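From: Porkisham bench group
To: sim-demos list
Date: May 10, 2018
Subject: Re: how many plate transfers do you record per layout?

> We're at 400 demos on one table layout and the policy still
> fumbles whenever a plate is rotated. Do we just keep going,
> or change the layout?

Change the layout! We sat on a single arrangement until February and got almost nothing from the last few weeks of recording. Now we shuffle plates and holders every nine episodes, all of it in the simulator, and we're up to 648 episodes with a far better mix of grasp angles. Our current Medrano layout has one microplate set diagonally on its base, and there's an empty black holder beside the cream multiwell plate:
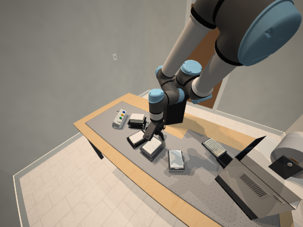

Render: Porkisham bench group, Medrano layout

The rotated plates are slow to teleoperate – expect some ugly approaches at first – but please keep those in! The recoveries have been great training material for us. We only throw out episodes where the plate ends up on the floor.

Happy to share the shuffling script if anyone wants it. It reads Stedano layout files too, though I haven't tried it on Zerano ones yet.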